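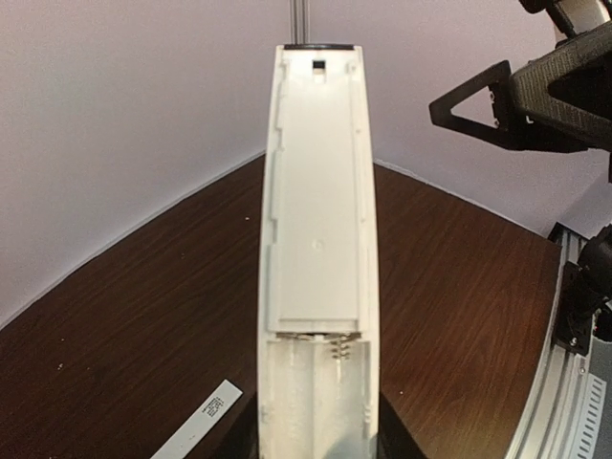

We went to the Lendgate open day in June, mainly to see the battery handsets and how they are boxed. The site is at the far end of the trading estate, past the tyre place, and the visitor parking is on the left before the barrier. Doors opened at 10 and there was a short queue for badges.

Lendgate makes and packs handsets for Selov heating controls, and it also takes old ones back. Anitha Iyer took our group round. The moulding shop was closed to visitors, so we saw the shells in trays on the way through. They come in one colour, white, and a shift turns out 3,000 of them.

The talk at the first bench was about battery compartments. Most of the handsets that come back have nothing wrong with them apart from the contacts. A cell gets left in for years, it leaks, and the spring goes green. Anitha passed some bad ones along the line, and you could feel the crust on the metal with a fingernail. A light case is wiped and put back in service. A bad one goes for recycling, shell and all. She also said that a good number arrive without their covers, and that the covers are sent out separately on request – you only have to quote the model name.

After that came the boxes. Selov moved to a narrow carton last year, plain apart from a little print, and the older, wider one with the cardboard insert has gone. The new one takes the handset, a folded leaflet and two cells in a paper sleeve. Each weighs 115 grams packed and they go 20 to an outer case.
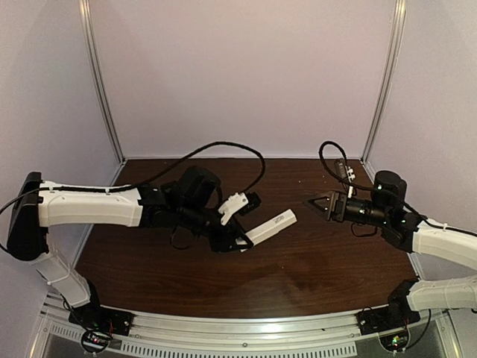
Long white box with a small patch of print near one end.

Denise Cheetham asked why the print was so small. Anitha said the shops put their own label on the long side and had asked for the space. We tried folding the cartons ourselves from flat. The end flap is the awkward part, as it has to go in before the side tabs and it springs back if the crease is soft. Bjarke Hafþórsson managed it first time. I needed three goes.

Tea was in the canteen, with a decent fruit loaf. The second half of the visit covered the Gitik range, which is made elsewhere and only checked at Lendgate, and there was time afterwards to go back to anything we had missed.
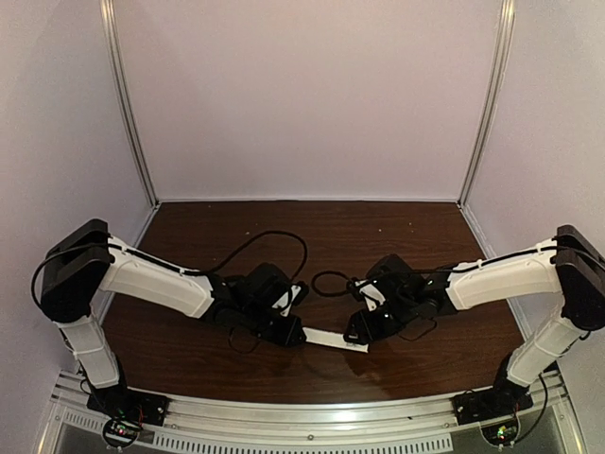
Jintana Boonchu thought the narrow carton was an improvement but said she would still want the leaflet in larger type, and that her mother had given up on hers and rung the helpline. Anitha wrote that down. A large-print leaflet can be had from the office in the meantime.

We left at half past three. There is a bus back to the station, but it stops on the main road and the walk takes ten minutes or so with no pavement for the last part. Bring flat shoes – they do check at the door.

Last updated: June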